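4.3 Einsetzen und Ausrichten der Sammelschale

Dieser Abschnitt gilt für die Niederschlagsstation Feltholm ab Ausführung 2. Die Montage des Standrohrs nach Abschnitt 4.2 muss abgeschlossen sein. Für Stationen der Baureihe Furnival ist die gesonderte Anleitung zu verwenden.

VORSICHT
Die Schnittkanten des Auffangrings sind scharf. Während der Montage sind Schutzhandschuhe zu tragen.

1. Schrauben Sie die Haltestange handfest in den Sockel ein.
2. Richten Sie die Stange mit der Wasserwaage in zwei Richtungen lotrecht aus.
3. Ziehen Sie die Kontermutter mit dem beiliegenden Schlüssel an.
4. Setzen Sie die Schale auf den Zapfen, bis die Sperre hörbar einrastet.
5. Verbinden Sie den Ablaufschlauch mit dem Stutzen. Der Schlauch ist mit stetigem Gefälle zu verlegen und darf nicht geknickt werden.

Runde Metallschalen mit Mittelnabe und gerader Trennwand werden so gedreht, dass der größere Abschnitt zur Hauptwindrichtung weist. 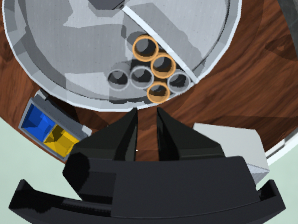
Flindorow merkt dazu an, dass an Hanglagen die örtliche Windrichtung häufig von den Angaben der nächstgelegenen Wetterwarte abweiche; man solle vor der endgültigen Ausrichtung wenigstens eine Woche lang am Standort selbst beobachten und das Ergebnis im Stationsbuch festhalten.

6. Tragen Sie die gewählte Ausrichtung in Grad in das Formblatt 148 ein.
7. Gießen Sie zur Prüfung 231 ml Leitungswasser langsam in die Schale. Nach 30 Sekunden muss der Ablauf beginnen.

HINWEIS
Bleibt der Ablauf aus, ist zunächst das Sieb im Stutzen zu reinigen. Führt dies nicht zum Erfolg, ist die Station außer Betrieb zu nehmen und die Servicestelle Dendgate zu verständigen.

Die Prüfung nach Schritt 7 ist jährlich im März zu wiederholen, in frostgefährdeten Lagen erst nach dem letzten Bodenfrost. Scheuernde Reinigungsmittel sind nicht zulässig.

Stand: 30. Juli 2026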